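Kibet Kombo
12/04/2019

1/ Boa tarde a todos. Hoje vou escrever sobre lavar a roupa vermelha. Peço desculpa pelo meu português, eu aprendi já adulto e ainda confundo os artigos. Corrijam-me, eu agradeço.

2/ No meu país eu lavava tudo à mão, com a minha avó, no quintal. Uma bacia para sabão, duas para enxaguar. A roupa vermelha ficava sempre para o fim, quando a água já não servia para mais nada.

3/ Quando cheguei a Nondbridge, a casa tinha máquina e eu fiquei muito contente. Meti tudo junto na primeira semana. As minhas meias ficaram cor-de-rosa, e uma camisa de trabalho também. Usei a camisa na mesma até ao verão.

4/ Desde então tenho uma regra: o vermelho vai sozinho. A minha mulher diz que sou exagerado e que os tecidos de agora já não largam tinta. Pode ser que ela tenha razão. Eu continuo com a regra.

5/ Bem, quase sozinho. Há uma coisa branca que deixo entrar, um pano velho de algodão. Se o pano sai rosado, a peça ainda larga cor e na próxima vez lavo outra vez à parte. Se sai branco, já pode ir com as outras cores.

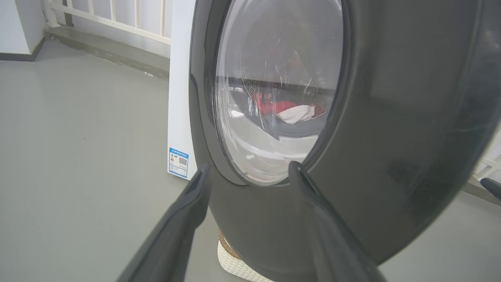 6/ Este método foi o senhor da lavandaria Nkosi que me ensinou, quando a nossa máquina esteve avariada. Ele usava um pano para cada cliente e guardava-os numa gaveta, já com todas as cores possíveis.

7/ Agora o programa. Para camisolas de desporto eu escolho 30 graus e centrifugação baixa. Nunca 60. A etiqueta muitas vezes permite 40, mas com 30 sai limpa igual, se não tiver lama.

8/ Se tiver lama, deixem secar primeiro e escovem com uma escova seca. A lama molhada entra no tecido quando a gente esfrega. Isto aprendi com o futebol do meu filho, que é guarda-redes e passa metade do jogo no chão.

9/ Viro sempre a camisola do avesso. Os números e as letras colados não gostam de bater no tambor. Uma camisola do ano passado perdeu metade de um número logo em abril e o miúdo ficou muito triste comigo.

10/ Detergente: líquido, pouca quantidade. Eu uso o Pumo, que é barato e não tem cheiro forte. Quem põe muito detergente pensa que lava melhor, mas depois a roupa sai dura e a borracha da porta fica com uma pasta cinzenta.

11/ Por falar em borracha: passem um pano lá dentro da dobra uma vez por semana. Encontrei já moedas, um botão, um elástico do cabelo e uma peça de Lego verde que toda a família procurava desde o Natal.

12/ Perguntaram-me ontem sobre vinagre. Eu ponho meio copo no lugar do amaciador, só na primeira lavagem de uma peça nova. Não sei dizer se fixa a cor de verdade. A minha avó dizia que sim e eu não discutia com ela.

13/ Amaciador na roupa de desporto, não. O tecido deixa de absorver o suor e ganha um cheiro que depois não quer sair.

14/ Agora o cesto. Durante anos tirei a roupa da máquina para os braços e pelo caminho caía sempre uma meia. Hoje ponho o cesto no chão mesmo à frente da porta, e o que cai, cai lá dentro. Parece uma coisa pequena, mas mudou a minha vida doméstica.

15/ Prefiro os cestos com furos dos lados, porque o ar passa e a roupa não fica abafada se eu me esquecer dela. E eu esqueço-me. As pegas também são importantes, tenho de subir dois lanços de escada até ao estendal.

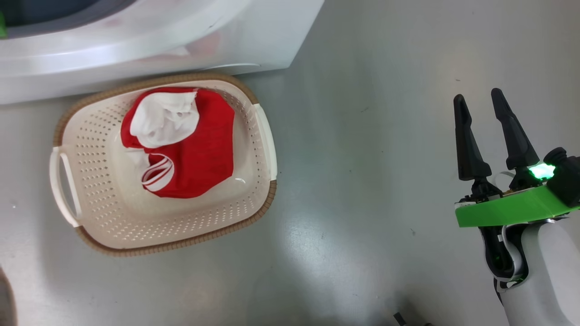 Tempo de leitura: 4 min

16/ O vermelho com riscas brancas é o caso mais difícil. Não se pode separar o branco do vermelho, estão cosidos um ao outro! Por isso o importante é o tempo: não deixar a peça molhada e amarrotada, com o vermelho encostado ao branco.

17/ Tirar logo que acaba o programa, sacudir duas vezes com força, esticar as mangas com as mãos e pendurar. Se não posso estender logo, ao menos abro a peça no cesto, para não ficar enrolada sobre si mesma.

18/ Penduro pela bainha, nunca pelos ombros, para as molas não deixarem marca onde se vê. E à sombra. O sol de frente come o vermelho, fica um tom de tijolo que não tem remédio.

19/ Se aparecer uma mancha rosada na parte branca, não metam na máquina de secar. O calor fixa. Lavem outra vez de imediato, com água fria, antes de secar. Comigo resultou em duas camisolas e falhou numa terceira.

20/ Sobre os lenços apanha-cor que se vendem no supermercado: experimentei os da Alirby. Funcionam, mas o meu pano velho faz-me o mesmo serviço de aviso e não vai para o lixo. Quem tem pressa e quer misturar cores, compre os lenços.

21/ Uma leitora perguntou se lavar uma ou duas peças não é desperdício. Sim, é uma crítica justa. Eu tento juntar vermelhos e cor de vinho durante a semana. Quando há jogo no dia seguinte, não há nada para juntar e faço a máquina pequena com programa curto.

22/ Também se pode lavar à mão no lavatório, com água fria e um bocadinho de sabão azul. Faço isso nas férias. Em casa, confesso, a preguiça ganha.

23/ Acrescento uma coisa que esqueci no número 9: fechem os fechos e apertem os velcros antes de lavar. O velcro aberto puxa os fios das camisolas e depois parecem velhas com poucos meses.

24/ Obrigado pelas mensagens sobre o fio das toalhas, ainda não consegui responder a todas. Alguém aqui sabe tirar nódoa de relva de calções brancos sem usar lixívia? O jogo foi em campo natural e eu já tentei com sabão azul.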